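Boards > Manipulation > Learning from Demonstration > Drawer tasks, handheld grippers

Wallin Boards uses cookies to keep you logged in and remember your read threads. OK / Settings

Handheld demos vs. teleop for drawers: our numbers

skekar_giang
Posted 2018-05-09

Okay, I promised in February that I'd post once we had a real comparison, and we finally do! Short version: handheld grippers win by a lot on collection speed, and the policy trained on them did better too, which I did not expect.

Setup: one person, a gripper in each hand, a small parts organizer on the table. One demo is "open the named drawer, then close it." We collected 816 demos this way. For teleop we used the Himitier rig with the same organizer and the same task wording, and gave both methods the same number of operator hours. Teleop ended up with far fewer demos, and people were a lot more tired (me included, my shoulders are still mad at me).

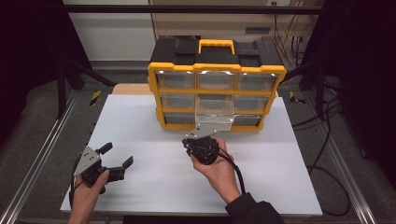 The middle drawer turned out to be the best one for teaching the policy anything. With a corner drawer you can be sloppy and still get a clean pull, but the center one has neighbors on every side, and if you drift you end up nudging one of them. When it's partway out like that it also hides the drawer underneath, so any policy leaning too hard on vision loses track of what's below. We pushed a lot of our collection time toward that slot, and I think that's where the gain came from. Clear plastic didn't help the cameras either, with all that light along the rims.

Result: trained on handheld demos, the policy opened and closed the right drawer in 33 trials before its first miss. The teleop one got to 8. I ran it again with a different seed because I didn't believe it, and the order held. So happy with this!

Giang Ngô

---

bracket_moth
Very cool. But trials before the first miss is a noisy number. One unlucky grasp and your 33 is a 5. Can you post a plain success rate over a fixed number of trials?

---

skekar_giang
Fair, and yes, I'm running fixed batches this week. I used first miss because that's what the Fedusport folks report and I wanted to line up with them.

---

tallow77
I don't buy the explanation. Same hours means the handheld set is much bigger, so you're comparing dataset sizes. Cut the handheld set down to the teleop count and train again. My bet is that most of the gap goes away.

---

skekar_giang
It might! I'd still call that a win for the method, though. If an hour of my time gets me more good data, I want the method that does that.

---

tallow77
Sure, for practical purposes. But then the claim is "faster to collect," and your post says the center drawer is where the gain came from. Those are two different claims and you've only tested one.

---

skekar_giang
Okay, that one lands. I'll do the cut-down run, and another with the center drawer demos held out. Give me a few days, training is slow on our machine.

---

no_slip_ned
How do you deal with the mismatch between a human wrist and the arm? We tried handheld demos on cabinet doors and half of them asked for poses our arm couldn't reach.

---

skekar_giang
We throw out any demo the arm can't follow, checked offline before training. Drawers are kind to us here, the motion is nearly straight. Doors sound much worse.

---

3 comments from readers

pell_r: Please post the cut-down run even if it goes the wrong way. I'm about to pick a method for our lab.

Osk: We see the same thing with teleop fatigue. Demos from the last hour of a session are junk and we stopped using them.

gray_hinge: Would love the list of task wordings if you can share it.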